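Toilet keeps filling a little after every flush, then again at night
Home and Repairs > Bathroom and plumbing
Asked in October by Ollinport_tenant

Hello to all. Please excuse my English, I write slowly but I will try to be exact.

I live on the second floor of an older building in Ollinport. The toilet is a usual close-coupled type, with the tank sitting directly on the bowl. Since the end of summer it does the following thing. After the flush it fills normally and stops. Then, after a while, I hear a short hiss of water, it lasts maybe as long as you need to say your own name, and it is quiet again. In the daytime I did not notice it. At night I notice it very much, because the bedroom is on the other side of the wall.

What I have already done:

I took off the lid and looked. The water stands a finger below the overflow pipe, so it does not run over the top.

I moved the float arm a little lower. The water level became lower but the hiss stayed the same.

I closed the small valve on the wall for one night. In the morning the tank was almost half empty, and the floor was dry everywhere, also behind the bowl. I wiped with paper to be sure.

So I understand the water goes from the tank into the bowl, but I cannot see it moving. My water bill for the last period was 268, and before it was always lower. I have a meter, so I pay for all of this.

My landlord says that such toilets all make noise and I should close the door. I do not want to quarrel with him, but I also do not want to pay for water which nobody uses. My questions are: is it surely the rubber part at the bottom of the tank? Can I change it myself without taking the tank off the bowl? And is it dangerous to leave it until the winter?

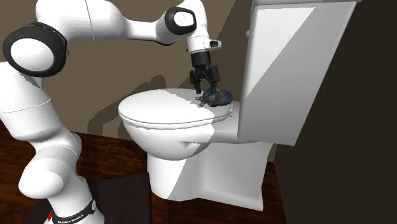
FleltonPipes
Food colouring in the tank, a good few drops, then leave it alone for half an hour and don't flush. Colour in the bowl means the flapper or the seat under it. You've more or less proved it already with the valve test, so do the dye if you want to show the landlord something he can't argue with.

Yes you can change the flapper with the tank in place. Turn the water off, flush, unhook the chain, pull the two ears off the pegs, put the new one on the same way. Ten minutes if the chain behaves. Take the old one to the shop with you, as they come in 2 common sizes and the wrong one will leak worse than what you have.

Not dangerous. Just expensive.

marrow_and_beans
Mine did this for years and I just turned the valve off at bedtime. Works fine, you get used to it. Only problem is visitors.

Temba
I had almost the same case in my flat, so I will write in more detail, maybe it helps. I am also not a native speaker, so we will understand each other well.

The advice with the colour is correct. I would only add that you should do it in the evening, when the bowl was cleaned and no cleaning block is hanging in it. My first test was spoiled by a blue block and I lost one day by this.

When you have the old rubber in your hand, press it with the thumb. If black comes off on your skin, it is finished and you do not need to think further. If it is still soft and clean, look at the ring where it was sitting. Go around this ring with one finger, slowly. In my tank there was a crust of lime on one side, not thicker than a fingernail, and it was enough to let the water through. I put in a new rubber two times before I understood that the rubber was never guilty.

For the lime I used ordinary white vinegar on a cloth. The cloth must lie on the ring for some hours -- with the tank empty, of course -- and then it can be rubbed away with the green side of a kitchen sponge. Please do not use a knife or a screwdriver. The ring in many tanks is plastic, and one scratch will leak for ever. If yours is already scratched, there are repair rings which are glued over the old one. I have not tried them myself.

Then the chain. It should hang with a little slack, 4 links or so were right in mine, but look at your own. If it is too tight, it holds the rubber open by a hair. If it is too long, it can slip under the rubber and you have the same hiss again, and you will believe the new part is bad.

You wrote that you lowered the float. After the repair I would put it back where it was. With too little water the flush becomes weak, people flush twice, and then nothing is saved. Usually there is a line on the inside of the tank wall.

One more thing about the small valve on the wall. If it was not moved for many years, it may start to drip from the spindle after you close and open it. Put a dry paper under it and look at it the next morning. Mine dripped a little, and a quarter turn on the nut behind the handle stopped it.

About the landlord: I wrote to mine a short and polite letter, with the two meter readings, one before sleeping and one after getting up, when no tap was opened. I did not write that he was wrong -- only the numbers and the date. He paid for the part. The water he did not pay. Perhaps you will be luckier.

Ollinport_tenant
Thank you to all three. I did the colour with beetroot juice, as I had no other, and the bowl became pink in less than half an hour. The rubber makes black fingers, exactly as described. There is also lime on the ring, on the side near the wall. The cloth with vinegar is now lying inside and the whole flat smells like pickles.

I found a new rubber in the shop at the Trinia crossing and the size looks equal to the old one. I will put it in tonight and read the meter before sleep. Should the ring be completely dry when I put the rubber on, or is it not important?

Temba
It is not important. Only rinse the vinegar away well.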